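How Do You Buy a Robot?

Slowly. A robot arm isn't a bag of crisps, and you can't take it back if you don't like the flavour.

At Peneck Science Club, Jytte Hafstein had 3,000 pounds to spend, and every one of the 13 members had a plan for it. Most of the plans involved lasers.

She made them write a list instead. The arm went at the top. Then came the bits people forget: a gripper (an arm without one can only wave), cables, a sturdy table, and spare parts for the day something snaps. Something always snaps.

Next they asked two shops, Nurkero and Bortolotti, for a price. Bortolotti's arm was cheaper, until you added the gripper – sold separately, like batteries in a toy. Nurkero's whole kit came to 2,807 pounds.

The cheap things matter too. Paper, tape and a couple of tennis balls will keep a robot arm busy for ages.
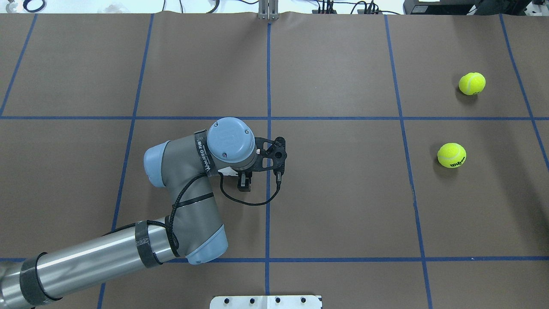 Why not spend all the money at once?
Robots need repairs, and repairs cost money. The club kept what was left for spare parts. The lasers will have to wait.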